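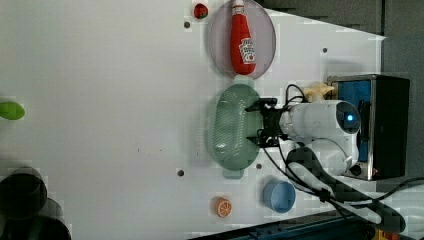
Ticket: Play table set - plates and screw holes
Opened by: Soledad Urrutia
Status: Open

Hi again, it's Soledad from the Kwan playroom. Writing about the Festholm table we got from you in July, plus the Zarura food set that goes on it.

First the table. The white top is fine, wipes down great, but the screw holes are driving me up the wall. They're only small, but every crumb and bit of glitter we own ends up in there. Did we miss a bag of caps? I went through the box twice and found the hex key, the spare feet and a leaflet in 9 languages, no caps.

Second, the plates. I love the ridges on the green one! But the oval plates slide if a kid so much as leans on the table - the toy tomato goes rolling and the ketchup bottle ends up on its side. Is there a mat, or little rubber dots, anything like that? I tried a damp dishcloth underneath and it just left a puddle.

Update, 4:40 pm
Radymyr Stasiv from your support desk called me back (thank you, very patient). He says caps are a separate bag, part 32, and he'll mail one. He asked me to try the clear dots from the Ruvus cabinet kit in the meantime. I had some in a drawer so I stuck four under the green plate. Much better, it stays put unless you really shove it. The purple one I haven't done yet, ran out of dots.

Update, next morning
Dots still holding on the green plate after a full breakfast rush. One thing I forgot to ask on the phone - can the plates go in the dishwasher with the dots on, or do I peel them off every time? And does the light blue cup go on the top rack? The leaflet only talks about the table.

Please keep this open until the caps get here.

Soledad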